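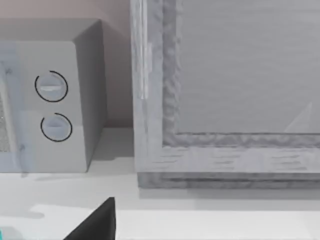

The simulated kitchen used to test the Vilon planner: microwave, counter, and one black fingertip.

Inside the Kitchen Where Nothing Is Real

Biststead, 5/24/22 — Ask the Biststead team what they make and you get different answers depending on who picked up the phone. Planning software, mostly. Also a perception stack, a logging tool, a pile of scripts held together by habit. The product is called Vilon. It takes what a robot arm's cameras see, guesses where things are, and works out how to get the fingers there without hitting anything else.

Most of its life so far has been spent in a rendered kitchen. Counter, microwave, a few things to pick up. The kitchen runs in Skasier, the team's own simulator, and it gets rebuilt overnight on a rack of machines in what used to be the copy room. Loud in there. Warm too.

I spent two days with them. Notes follow, in the order my notebook has them.

The planner is the part everyone wants to talk about. Old version picked one path and stuck to it. New version keeps 9 candidate paths going at once and throws out the bad ones as fresh camera data comes in. Sounds simple. The trouble is timing. If the planner drops a path too early, the arm dithers. Too late and it swings a wrist through something it could of avoided. The fix they settled on last October was a small delay, three control cycles long, before any path gets killed. Ugly, one engineer told me. Works.
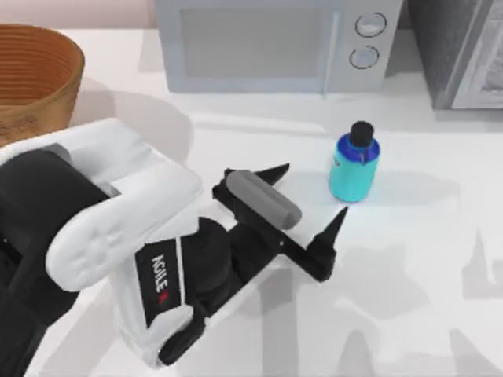 Approach direction is the other headache. A bottle on an open counter can be grabbed from almost any side, so the planner has too many good choices and keeps changing its mind. Put the same bottle by a wall and half those choices go away — the planning gets easier and the driving gets harder. The team scores every approach on clearance, wrist angle and how much the cameras will still be able to see on the way in. That last one was added late. Before it, the arm would happily pick a route that hid the target behind its own hand, then ask perception where the target went.

Perception has a separate codebase and, for most of last year, a separate floor. Ha is the name of the module. Short for nothing. Someone typed it as a placeholder and it stuck. Ha takes color and depth and hands back a list of objects with a confidence number on each. The planner used to treat those numbers as gospel. Now it treats them as a hint, and when confidence sags it slows the arm down and waits for a better look.

Flat pale surfaces are where Ha struggles. A white microwave on a white counter gives it very little to hold on to. Edges wash out. The shadow where the two meet ends up doing most of the work, so the group spends alot of time on lighting — soft, hard, from the left, from behind. Each lighting setup gets its own run. The full set is 376 runs and takes a night to finish. If it breaks at 2 a.m., it waits till morning.

What surprised me was how much of the day goes to tooling. The replay viewer is the thing people keep open. It lines up every camera, the planner's candidate paths, and Ha's guesses on one timeline, and you drag a slider back and forth until you find the moment it all went wrong. Before the viewer, they read log files. Four people, four terminals, lots of yelling out timestamps.

There is an argument going about how real the kitchen needs to be. One camp wants better textures, better glass, proper reflections. The other camp says spend the money on physics, the contact between finger and object, the way a smooth round thing slides when you squeeze it off center. Both camps have slide decks. For now the physics people are ahead, mostly on the strength of one very bad week of grasp tests.

Close work is where it comes to a head. Once the fingers are within a few inches of the target, the hand camera sees a big slab of one object and slivers of everything else. Ha was built on wide shots. Given a bottle cap filling one side of the view, it used to report nothing at all. The retrained version does better on caps and necks, still shaky on plates.

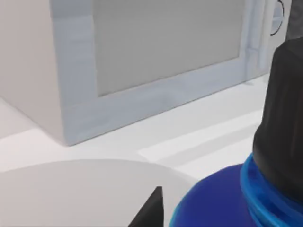
What Ships Next

A release is planned for October. The nine-path planner is in. The slow-down-when-unsure behavior is in, with a switch to turn it off. The replay viewer goes out as a separate download, docs half written. Close-up plate detection is on the maybe list, and the Skasier kitchen itself stays in house until the team can get its install steps down from a full afternoon to something a new hire can get thru before lunch.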